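Weihnachtsschmuck-Sammlung Havbridge – README

Hallo und schön, dass du hier gelandet bist! In diesem Ordner liegt alles, was ich über unseren Baumschmuck aufgeschrieben habe: Fotos, eine Tabelle mit allen Stücken und meine Notizen zum Auf- und Abhängen. Angefangen habe ich im Januar, beim Wegräumen, als ich zum x-ten Mal vor Kisten ohne Beschriftung saß. Inzwischen sind es 300 Einträge, verteilt auf 8 Kisten, und ich finde sogar die Strohsterne wieder.

Aufbau des Ordners

Die Tabelle heißt schmuck.csv und hat die Spalten Nummer, Art, Farbe, Aufhängung, Kiste und Zustand. Im Unterordner fotos liegen die Bilder, in notizen der ganze Rest (viel Gejammer über Lametta, sorry).
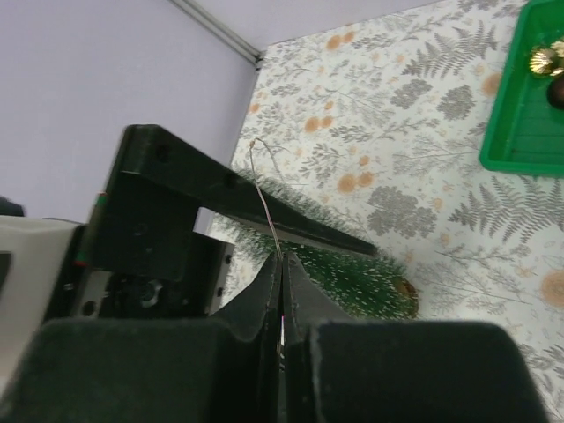 Die Spalte Aufhängung war anfangs nicht dabei, die hat Ecaterina Jitaru vorgeschlagen – und sie hatte so recht! Ich unterscheide jetzt Faden, Draht, Haken und »fehlt«. Bei sehr feinen, hellen Sachen wie hier auf der Tischdecke, oben mit einer kleinen gekringelten Schlaufe, tue ich mich mit der Zuordnung schwer, Draht oder Schnur ist auf dem Foto kaum auseinanderzuhalten. In solchen Fällen steht in der Tabelle »Faden/Draht«, und wer es genau wissen will, muss das Stück in die Hand nehmen.

Farben

Ich schreibe die Farbe so auf, wie ich sie bei Tageslicht sehe. »Gold« und »Braun« gehen leider ineinander über, da bitte immer nach beidem suchen. Tassanee Tanasarn hat die Kisten 5 und 6 übernommen und ist bei Rottönen viel strenger als ich, deshalb gibt es dort auch »Weinrot« und »Ziegel«. 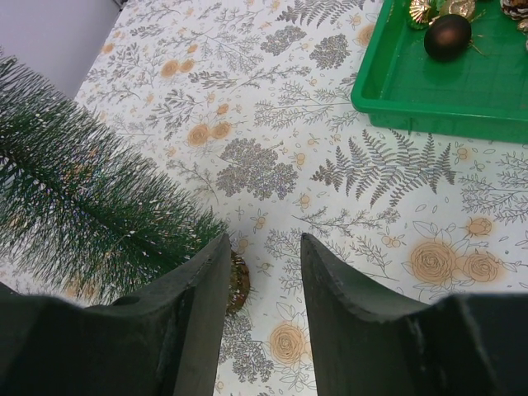 Zweige und Grünzeug bekommen eine eigene Art, auch wenn sie gar nicht am Baum hängen, sondern auf dem Tisch landen. Darüber haben wir lange diskutiert. Der grüne Zweig mit den weiß bereiften Spitzen läuft also unter »Zweig, künstlich«, die Farbe ist »Grün/Weiß«. Das kleine braune Runde daneben ist so ein Fall für die Suche nach beiden Farben, und bei der Art würde ich nach dem Foto allein »Kugel oder Zapfen?« eintragen, mit Fragezeichen. Ach ja, die Decke mit den grauen Farnen und den pfirsichfarbenen Rosen gehört nicht in die Tabelle, Tischwäsche ist mir ein Projekt zu viel.

Was noch fehlt

Kiste 8 ist erst halb erfasst. Bei 45 Stücken steht unter Zustand noch nichts, die arbeite ich donnerstags abends nach. Wenn dir Fehler auffallen, schreib sie einfach in notizen/korrekturen.txt, am liebsten mit der Nummer des Stücks.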